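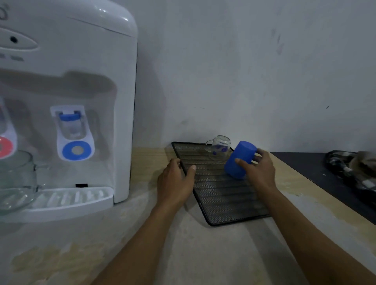 ## The Rurno lantern night, and how old it really is

Every leaflet I picked up in Rurno told me the lantern night is 415 years old. The banner at the bus stop said so, the ferry ticket said so, and the woman who sold me a paper lantern said so while looking for change. I like an old festival as much as anyone. I also like to know where a number comes from, and a number that ends in a five and never seems to move makes me suspicious. A friend who went two years ago still has her leaflet on the fridge. It says 415.

For anyone who hasn't been, it goes like this. In October, after dark, people walk down from the upper town to the Moya with lanterns on poles. There's a drum. At the landing the lanterns come off the poles and get set on little rafts, and the rafts go down the river as far as the weir, where men in waders fish them out again. Then everybody eats chestnut dumplings and complains about parking.

The story behind it is that a ferryman was lost in fog and the townspeople lit the bank to bring him home. Maybe they did. There's a ferryman in half the river towns I've visited, and he is always lost in fog.

### What's in the archive

I took the early bus over to Grustine, where the district records are kept, and spent a morning with Estíbaliz Barroso, who runs the reading room and was far more patient with me than I deserved. She brought out the parish books first. Plenty about boundaries and a long quarrel over a pig. The first mention she knows of for lanterns on the river is in a merchants' association minute book from her grandmother's time, in an item about slow trade in the fall. Someone proposed "an evening attraction." It passed, with one objection on grounds of cost.

I asked her about the 415 and she shrugged. Her guess is that it belongs to the bridge, or to the bridge before this one.

To be fair to Rurno, a missing record proves very little. Poor people lit lamps and floated things down rivers without writing it up. But if you're going to print a figure on a banner I'd like more than "everyone knows." 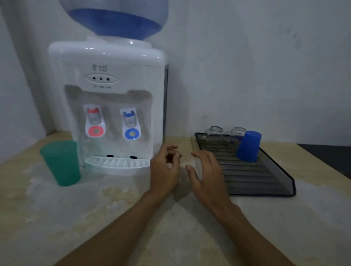 *Water dispenser, hot tap on the left.*

### The crowd figure

The other number I heard all evening was 2,238, given as last year's attendance. That one at least looks like somebody stood there with a clicker. Except that the walk has no gate and no ticket, and the side streets all empty onto the landing. The man at the information table thought it might be dumplings sold. His colleague thought it was lanterns. They were still discussing it when I left.

### So is it worth going?

Yes, with some grumbling. The walk itself is lovely for the first 30 minutes and then it bottlenecks at the steps, and you stand with hot wax near your ear. The drumming was good. The speech by the sponsor was long. The rafts going off in the dark did get to me a bit, I admit, and I wasn't thinking about minute books while it was happening.

I would skip the "traditional ferryman's supper" at the Kuten, which was a perfectly ordinary fish stew with a story printed on the placemat. Get the dumplings from the stand nearest the church instead. Be at the top of the hill before 8 if you want a pole, as they run out, and wear shoes you can get muddy.

I've written to the tourist office to ask for their source. If they send me something with a date on it, I'll post it and eat my words. Estíbaliz has asked for a copy too.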